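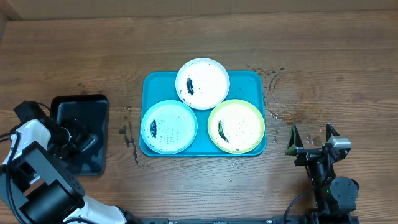 Three plates on the teal tray.

Hello again, and sorry this report is a bit later than the May one was! I'm writing up the second stretch of the Gristance community lunch project, Friday, September 20, 2019, with a cup of tea going cold next to me.

The big news is that the lunches are full. We planned for 10 places each week and had to find more chairs by the third sitting, so we've moved into the larger room at the Relletti hall (same rent, better windows, worse parking). Most people come on foot or on the Ban bus, and a few have started staying on afterwards for cards, which wasn't in the bid at all but I'm delighted with it.

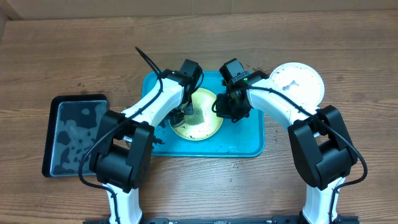 The yellow-green dish and the tray.

Money next. We've spent roughly £600 of the food budget, nearly all of it on vegetables, bread and far too many lentils. The Vedevo shop has been letting us have end-of-day bread at a good price - that has kept us well under on that line, and I'd like to move what's left over to travel if you're happy with it. Two of our regulars can't manage the bus any more and a shared taxi would get them here.

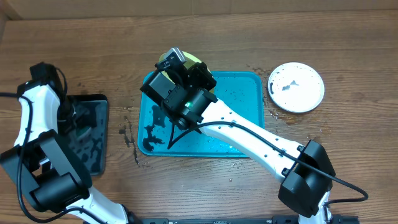 Cooking sessions have been slower to get going. Only eight people signed up for the soup course, and the evening slot was a mistake (dark, cold, and it clashed with choir practice). Tipene Fairweather has offered to run it again straight after lunch, when everyone's already in the building, and I think that's a much better plan. He wants to start with leek and potato and work up to a proper chowder!

One thing I haven't sorted is the food hygiene refresher. I'd booked it, then the trainer moved the date and half of us couldn't make the new one. I'm chasing another and will email as soon as it's fixed.
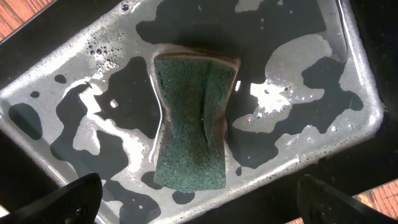

Will the lunches carry on once the grant ends?
We hope to keep going on a pay-what-you-can basis, with a smaller menu in the summer. I'm putting the costs together now and you'll have them with the final report.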